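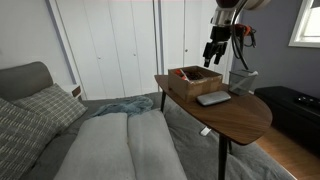
What belongs on a bedside table? Only the things you reach for from bed, and everything else should find a home in a drawer or on the desk.

4th December
By the Nilwood bedroom group
Filed under: Student Projects, Home & Design

We started our project back in March, thinking a bit of tidying would be easy (it wasn't!). Our side table has a lovely teardrop-shaped top, and the open cardboard box on it had become a catch-all for odds and ends. The mesh container stayed for papers, and we spent 2 whole lessons arguing over whether pens deserved a spot of their own, whatever their colour.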